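Home and Shared-Shop Automation: Course Notes
Handout 2: Gripping cylindrical cans with a bracket-mounted finger set 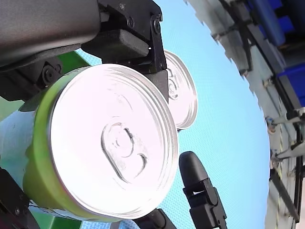 Weson asked after the last meeting why the course stays with cans at all, when a block of wood is cheaper and does not dent. The short reply is that a block forgives a bad grasp. A can has a thin wall, a stiff rim at each end and a label with its own friction, and a controller tuned on blocks usually fails on one of the three.

Weson's second point was that a suction cup on the lid would be simpler. It would, for a lid without a tab. A pull tab and its score line break the seal on most small cups, and the flat ring left between tab and rim is narrow. Suction is treated in a later handout.

2.1 Terms

Housing: the outer shell of the arm section that carries the gripper.
Bracket: the plate work between housing and fingers. All offsets in these notes are measured from the bracket.
Pad: the rubber piece that makes contact. The pad is a wearing part.
Finger: any moving member that closes toward the can.
Lid axis: the line through the centers of both can ends.

2.2 Contact at the rim and contact at the wall

The rim is the stiffest part of the can. A pad bearing on the rim can be loaded harder than one bearing on the wall, but the contact is a short line and the can is free to pivot about it. Wall contact is longer and resists pivoting. It also dents an empty can at low force.

Where a pad has to meet the rim at an angle, check that the pad face overlaps the rim on both sides of the contact line. If only the pad edge is touching, the rubber rolls under load and the can turns with it. The turn is slow and easy to miss on the bench. It shows up later as a label facing the wrong way.

With two cans side by side, the load path runs through the line where they touch. Neither can is held independently. If the diameters differ, the smaller one is released first on opening, so the release order should be set in the program and not left to the springs.

2.3 Bracket fasteners

Bolts in the bracket are tightened with the gripper open and the drive off. Tighten in two passes, the first only until the plates seat. Mark each head with a paint line. A line that has moved means the joint has slipped and the tool offset must be taken again - retightening alone does not restore it.

Do not mix head types at one joint unless clearance requires it. The Tundari build sheet lists which positions need a low head.

2.4 Closing force

Use the current limit on the finger drive as a stand-in for force. Start at 12 percent of rated current and raise in single steps until a full can does not slip when the arm section is rotated through its working range. Record the value. Repeat with an empty can and record the value at which the wall first gives. The working limit is set between the two. If they overlap, the pad is too hard or too small.

The test log in the Drestiron folder holds 857 closing cycles from the shared shop. Columns are cycle number, current limit, can state (full or empty), contact (rim or wall), result. Slips are marked S, dents D. Rows with no result were stopped by hand and should be left out of any average.

2.5 Wrist angle

A can held end-on to the wrist view gives a clean circle for the vision step, but a bright metal lid reflects the lamp and the rim edge can vanish on one side. Move the lamp before changing the threshold. The Daza script fits an ellipse to whatever part of the rim it finds and reports a residual. Discard fits with a residual above 13.

Exercises for the January session

Derive the pivoting moment on a full can held at one rim, lid axis horizontal.
Using the log, plot slips against current limit for rim contact only.
Repeat the plot for wall contact and state the working limit for each.

Bring the log on paper. The shop network is down in the evenings.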